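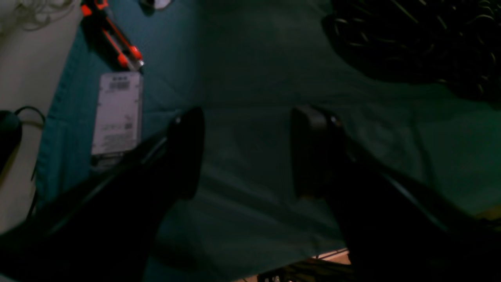 Can a Robot Learn by Watching Itself?

Some robots have a small camera near the hand. The robot looks past its own two fingers at whatever is on the table: a knife with orange grips, a little white box, a wrinkled green cloth. Then a computer program has to decide where the hand should go next.

How does it know? One method is called learning from demonstration. A person guides the robot through a job again and again while the camera records. The program looks for patterns. When the picture looks like this, move like that.

A team at the Garkum lab tried it with a program named Samard. They showed it 410 demonstrations of picking up a small box. Then they let it try alone 100 times. It got the box 70 times.

"Robot learns to pick things up!" said the news. Hmm. Let's slow down.

Seventy out of 100 sounds good, but would you want a helper who missed your cup 30 times? And what were the tests like? Every one used the same table and the same cloth. Maybe Samard learned what a box is. Maybe it only learned what a box looks like on green cloth — and that is a much smaller trick.

Mayu Oshima, who worked on the tests, agrees. "We don't know yet which one it learned," she says. Her team plans to change the cloth, dim the lights and turn the box 180 degrees.

Next time you read that a robot has learned something, ask what it practiced on. Then ask if the test was any different.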